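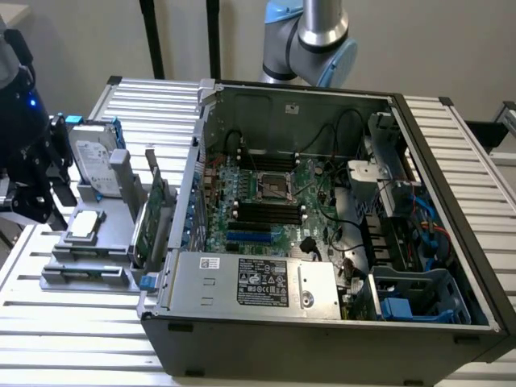 Gripper on the hard drive, PC teardown cell

Gripper lets go of hard drives partway out
Nelu Nistor, Jan 15, 2019

Hi everyone, and thanks in advance for your patience with me! Our cell pulls parts from old desktops, and since we changed the finger pads it has dropped 4 drives, always on the way up from the holder. The controller logs no fault, it just carries on with an empty hand. Where would you start?

Kulap Onsri
Oh, I feel for you. We had the very same trouble at Thongsuk, and it was the grip width, still taught for the old pads. Please re-teach it, and add a check that stops the arm if the fingers close too far. Do stop the cell before you reach in for a dropped one, too.

Surachet Jaidee
Slow it down. Worked for us.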